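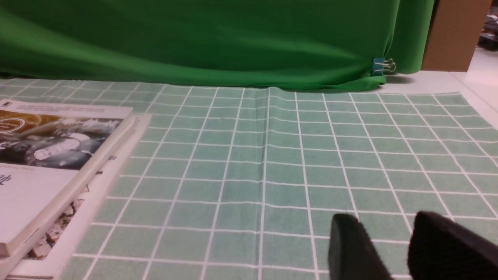
The tabletop corner: green cloth, teal binder clip, cardboard panel.

Hi, I'm Colin Clegg, and Bramwell is pretty much me, a white table and a lot of green fabric. I make plain little backdrop sets for people who photograph small things – earrings, model trains, hand-poured soap, the occasional fancy cupcake. If you sell it online and it fits on a kitchen table, I probably have a cloth for it!

I started out selling my own pottery. The mugs were fine. The pictures were awful (bedspread in the background, my thumb in a couple of them), so one December I bought a length of bright green cloth, pinned it up behind the mugs and got completely hooked. The pottery wheel went to my sister and I've been cutting and hemming fabric ever since.

These days there are 11 colors in the range. Green is still the one I reach for, and it's the one most of you order. The two sets I get asked about are the Jelent, for jewelry and other tiny stuff, and the Cotisen, which has a longer cloth so it can come down the back and run forward onto the table. Both come with binder clips. I tried magnets, I tried clamps, I tried a very expensive spring thing from a catalog, and I went right back to clips from the stationery aisle.

People write in about wrinkles a lot. The cloth is going to have some when it comes out of the mailer! Hang it up overnight, or run a cool iron over the back, and don't fuss too much over soft folds if you're swapping the background out later anyway. A piece of stiff cardboard stood up at the side is handy too, and you've probably got one in the recycling already.

I also like a grid mat under everything. It makes it so much easier to put the next item down in the same spot as the last one, especially if you've got 70 pairs of earrings to get through before dinner (I hear from you, I know how it goes).

Orders go out from my workshop in Nandham on Tuesdays and Fridays. Shipping is free over $49, and if a hem comes loose in the first 90 days, send it back and I'll sew you a new one. Questions are welcome any time – it's me who answers the email, usually with a coffee going.

Colin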